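Dust control when dry sweeping joint sand and grout haze
Flooring and Surfaces > Cleanup and Maintenance

kcherkaoui
Posts: 211
I have a slab in a shop in Stockdale that sheds fine powder every time it gets swept. Bare concrete, steel troweled, no sealer. 4,000 square feet, two bays. The owner wants it swept daily and does not want to pay for a coating until next year. Right now the crew uses push brooms and the powder hangs in the air long enough to settle on the shelving. Would sweeping compound fix this or do I need to go straight to a densifier?

bulter_slab
Posts: 1806
Compound treats the symptom. If the surface is dusting, you have a weak paste layer, either from finishing over bleed water or from poor curing. Do a scratch test with a nail. If it leaves a deep white groove with loose powder in it, no broom method will keep up.

Densifier first. Lithium or sodium silicate, two coats, scrub off the residue. Then sweep however you like.

T. Thammasiri
Posts: 640
I disagree with the order. Densifier on a floor that still has loose fines on it reacts with the fines and leaves a crust. Get the floor clean for a couple of weeks, then treat.

For daily cleanup on bare concrete I would use an oil-free compound. The oil-based kind will stain an unsealed slab and can interfere with the silicate later. Lay a line of it along the wall, push it across in overlapping passes with a fine-bristle broom, short strokes, bristles kept on the floor at the end of each stroke. Flicking the broom up is what puts the powder in the air. 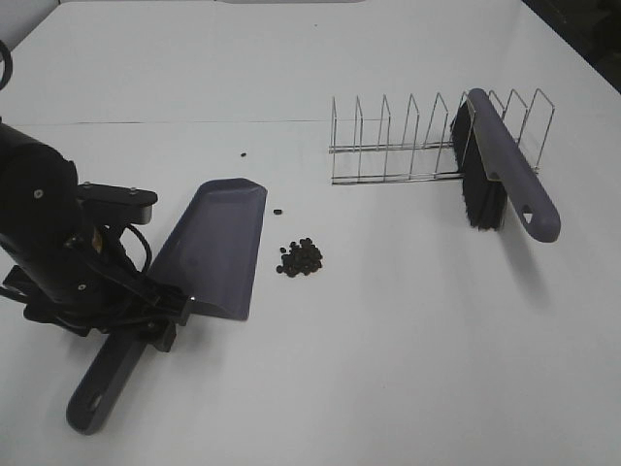 Pickup matters as much as the push. A pan with a stiff, worn lip rides up on high spots and leaves a line of fines behind it every time. You back up, sweep the line, get a thinner line, and so on. A pan with a thin rubber lip closes that gap on a troweled floor. On a broom finish it makes no difference, the texture is deeper than the lip can follow. Empty the pan low, into a lined bin, with the edge of the pan below the rim.

kcherkaoui
Did the nail test at 11 spots. Groove at most of the spots near the overhead door, almost nothing at the back wall. So it is not uniform.

bulter_slab
That fits. The door end dried out first while they were placing it. Treat the door end as its own area and expect it to take more material.

Theerawat, the crust problem comes from people not rinsing. An auto scrubber with a soft pad ahead of the first coat takes off the fines in one pass. Two weeks of sweeping is labor he does not need to pay for.

T. Thammasiri
He didn't say he has a scrubber. If he has one then yes, scrub and let it dry.

apinya_s
Posts: 93
Has anyone mentioned silica? Dry sweeping concrete dust is the thing you are supposed to avoid where there is another workable method. Compound helps but a vacuum with a HEPA filter and a floor wand is the usual answer. For that square footage one person can do it before opening. I would check what applies in your state before settling on brooms at all.

kcherkaoui
Fair point. We have a Trinard vacuum on the truck but the floor tool is 12 inches wide and the hose kinks. I could rent a scrubber in May when the other job closes out.

Amnuay T
Posts: 57
Get the wider floor tool and a crush-proof hose. Cheaper than a month of anyone's time with a broom. Keep the pan and brush for corners and under the racks, where the wand won't fit, and dampen those spots with a pump sprayer first.

bulter_slab
Agree with Apinya on the vacuum. Still don't agree on waiting to densify.

T. Thammasiri
Noted. If he can't scrub until May then he is waiting anyway.

kcherkaoui
Plan is vacuum daily, scrub in May, silicate on the door end first and see what it takes up. Does anyone have a coverage rate for Plosodau on a dusting slab? The sheet only gives one for sound concrete.

Amnuay T
Do a test patch by the door. Keep it wet for the full dwell time and write down what it used.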